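4. Findings: How Visitors Read the Tenora Series

4.1 Setting and material

The Tenora series was shown in two rooms of the Cema arts center from December until the end of the winter program. It consists of 35 large prints and a short wall text at the entrance. The prints deal with a dispute over a public water supply in which a town council, a county board and a state agency each claimed the right to set the rates. The wall text names the dispute but does not say which side the artist takes. Visitors could pick up a card at the desk and write down what they thought the series was about.

We received 350 usable cards. Cards that were blank or carried only a name were left out before coding. The cards asked one open question and left half a page for the answer. Most answers run to two or three sentences, though several continue on the back. We did not ask for age, party or place of residence, and we make no claims about how these relate to the readings described in this section.

Coding followed the scheme set out in Section 3. Each card was given one main code and, where needed, one secondary code. Cards that did not fit were set aside and read again at the end, when it was clearer which codes had been drawn too narrowly. The code "local control" was split at that stage, as it had been covering both cards about the town council and cards about private wells. 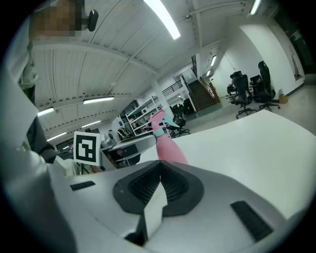 4.2 Reading the works as argument

The largest group of cards treats the series as an argument and tries to say what the argument is. Writers in this group look for a winner. They tend to mention the prints of the pump house and the empty meeting room, and they use these to decide whether the artist favors the town or the state. The two conclusions appear side by side in our material, often with the same print given as evidence. One card reads the empty meeting room as proof that local government had stopped listening. Another takes the same print to mean that the town had been shut out of a decision made elsewhere.

This agrees with what was found in the earlier Jultia study, where visitors to a group show on land use also filled gaps in the works with positions they already held. The difference is in tone. The Jultia cards were short and often angry. Ours are mostly patient, and many of the writers put the opposing view into words before giving their own. We think the wall text had some part in this. It uses the word "disagreement" where the Jultia text used "conflict," and the first of these words is repeated on many of the cards.

A smaller set within the group objects to the series for not taking sides. For these writers a work about a public question ought to say what should be done, and leaving it open is a way of avoiding blame. Several compare the prints unfavorably with posters and murals they remember from the rate dispute itself.

4.3 Reading the works as record

The second group treats the series as a record of a place. Its cards say little about the state or the council. They name streets, correct the date of a flood, or point out that a building in one print has been torn down. A few are in effect letters to the artist with offers of family photographs.

It would be easy to call these readings nonpolitical, and on a first pass we coded them that way. On the second pass this did not hold up. Many of the cards that begin with a street name go on to say who used to live there and why they left, and the reasons given include rates, taxes and the closing of the Wu mill. The political content is present but arrives late in the answer, and it is tied to a person or a building. Coders who work only from opening sentences will miss it.
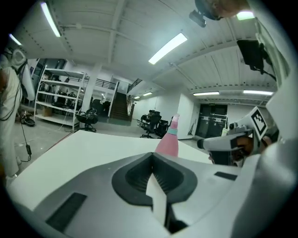
Figure 3. Pink bottle on a white tabletop, with two white and gray grippers.

4.4 Placement and sequence

Where a print hung seems to have mattered more than its subject. The first room was hung in a single line and the second in clusters. Writers who mention works from the first room usually describe a sequence of events, with causes and results. Writers who mention the second room describe opposites: town and state, old and new, pipes and paper. The prints themselves do not differ in this way, and two of them were moved from one room to the other partway through the run.

We can say little about those two prints with confidence, as few of the cards mention them after the move. The cards that do mention them fit the general pattern. A view of the reservoir was described as the start of the story while it hung in the line. Once it was in a cluster it was described as the thing that both sides wanted.

The limits of the material should be kept in mind. Only visitors who chose to write are represented, and the cards were filled in at a desk in the second room, with its clusters in plain view. Readings built on opposites may be overstated for that reason. The interviews reported in Section 5 were held in the lobby.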